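Vacancy, levies and the long lease: a property manager on small commercial units

December 1, 2023

The manager of Cendby, a small business park of 37 strata units, has spent most of her working life on the leasing side of light industrial property. She agreed to talk about what buyers of single units tend to get wrong, on the condition that we left her name out and did not ask for a forecast.

Her first point concerns yield. Advertised figures are usually gross, she says, and the gap between gross and net is wider in a strata unit than most first-time buyers allow for.

"People come across from residential and they think in weekly rent. In a commercial lease you have to read the outgoings clause before you look at the rent at all. Two units with the same rent can return very different amounts, depending on who pays the levies, the council rates and the building insurance."

She gives the case of a unit at Cendby let to Nirivden, a parts distributor. The rent is $2199 a month plus outgoings, and the tenant reimburses the levy. A neighbouring unit was let on a gross lease by its previous owner. When the levy rose by $67 a month after the roof was resealed, the first owner passed it on and the second absorbed it until the next review.

"It isn't a large sum. Over a five-year term it is still the owner's money, and it was decided by one line in the lease."

On vacancy, her view is that buyers should model the empty period in months. Residential property may sit idle for a fortnight between tenants. A commercial unit with an awkward layout can sit through two seasons, and the owner continues to pay every charge in full.

"I ask them whether they can carry it for nine months. If the answer is no, the loan is too big – it has nothing to do with the unit."

She is less worried than many by short leases. A three-year term with an option suits a growing business, and in her experience a tenant who has paid for their own fit-out rarely leaves at the first expiry. What she checks is the make-good clause, which sets the condition the unit must be returned in. Older leases in the park say only "good order", and she has seen that phrase argued over at length.

The bond is another item she reads closely. Ristić, the agency that handles most new lettings at Cendby, asks for three months' rent as a bank guarantee. Some private owners accept one month in cash. She regards this as too thin to cover both arrears and repairs. 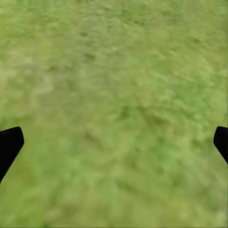 Property » Commercial » Interviews

Asked about land, she is cautious. Gara, the parcel next to the park, was offered in November in lots starting at 989 square metres, and several unit owners enquired. Vacant land earns nothing while it is held, she points out, and it attracts land tax from the start.

"You need a use for it and a date. Otherwise you are paying to wait, and the bank will lend you less against it than it would against a building with a tenant inside."

Zoning is the other matter. She recommends getting the planning certificate before making an offer, then calling the council to ask what has been refused nearby. Refusals tell a buyer more than the list of permitted uses does – they show how the rules are applied to truck access and hours of operation.

Her advice on inspection is equally plain. Measure the roller door, check the power supply to the board, and read two years of owners corporation minutes. If the sinking fund is low and the driveway is cracked, a special levy should be assumed and taken off the price.

She does own a unit herself, in a different park. It has had the same tenant since she bought it, and the rent is reviewed each year against the consumer price index.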